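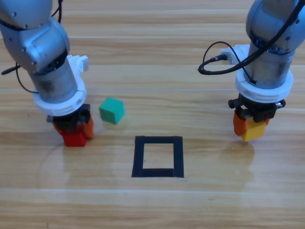

Student bench, Clusar open day. Red cube in the left gripper, yellow in the right, green on the table.

The open day at Clusar Technical College was held on 12 December 2020, with visitors admitted in small groups. I spent most of the afternoon in the automation lab, where the second-year course in two-arm manipulation presents its term project. The course is taught by Daranee Sukprasert. The project is called Inthanon and has run since November.

The task sheet fits on one page. Cubes are placed loose on the table outside a square of black tape. The arms have to stack them inside the square, and both arms must take part. A cube that touches the tape after release is scored as outside. The students may not change the grippers or the height of the mounts, so the work is in the motion planning and the order of operations.

The control program is Draltora, written by earlier classes and passed on each year. It holds a model of the table and of both arms and refuses any move that brings the wrists within a set distance of each other. That distance is 37 mm in the current version. Wanpen Bunnag, one of the students, said her team had asked for a smaller value and had been told to plan better. They split the space above the square into time slots: one arm lowers, releases and backs out before the other is allowed in. The method is slow but easy to check from the log.

Speed is limited to 400 mm/s when visitors are present. The limit matters less than I expected. Most of the cycle goes into the approach and release, which are run well under it anyway.

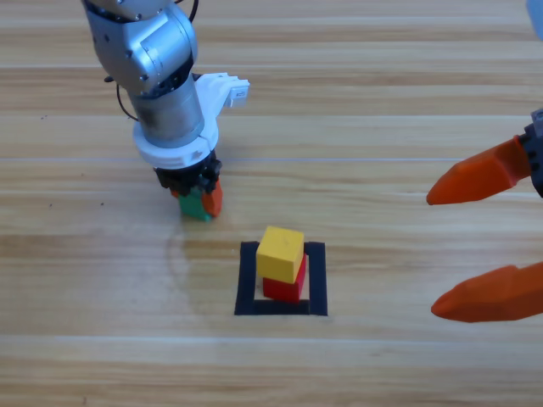
Yellow on red inside the tape, with a green block in the left gripper. The right gripper is open.

Release was the part the students wanted to talk about. If the fingers open unevenly, the upper cube is dragged a little sideways, and the offset carries over to the next layer. Bunnag's team opens in 2 steps with a pause in between. Another team lifts slightly while opening, which Sukprasert does not recommend – it hides the error on a low stack and makes it worse on a high one. Both versions are in the course repository with their logs.

I also asked about cable routing. The cables on the wrists are left with enough slack for full rotation, and the planner treats the loops as part of the arm. An earlier class did not do this and had a connector pulled out during grading.

Teams are graded on 600 logged cycles, with failed ones included. A short stack with a clean log scores higher than a tall one with manual restarts. The winning team goes on to the regional meet at Skallach, where the table is larger and the position of the square is given only on the day. Sukprasert expects calibration to take up most of the setup time there.

The lab sheets can be requested from the department office. The Draltora source is for enrolled students only.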